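Selling off half my coats

9 September 2024

I own too many coats. When I counted in February there were 15, and I wore 5 of them last winter. The rest hung in the hall closet and made the door hard to close.

The first one to go was a gray wool Bustberg with wide lapels. I bought it secondhand for $200 and had the sleeves shortened, which was a mistake, because the buyer wanted the original length. It went for less than I hoped. The black Magesa parka sold the same day I listed it.

I used Plorkemley for the listings. The fees are fair, but the size menu is a mess. Womens 8 and Italian 40 are in separate lists, and you have to pick one. I put the shoulder and chest measurements in the text and got fewer questions after that.
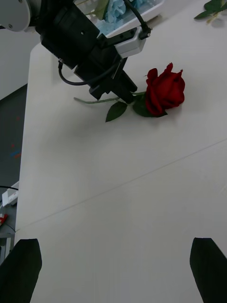 What I kept

The navy Imard raincoat stays. It has a good hood and pockets that fit a paperback. I also kept the camel coat, even though the lining is torn under one arm. A tailor in town can fix that.

Two more are listed now, a quilted jacket and a short tweed one missing a button. If they don't sell by the time it gets cold I'll drop the price once, then take them to the thrift store on my way to work.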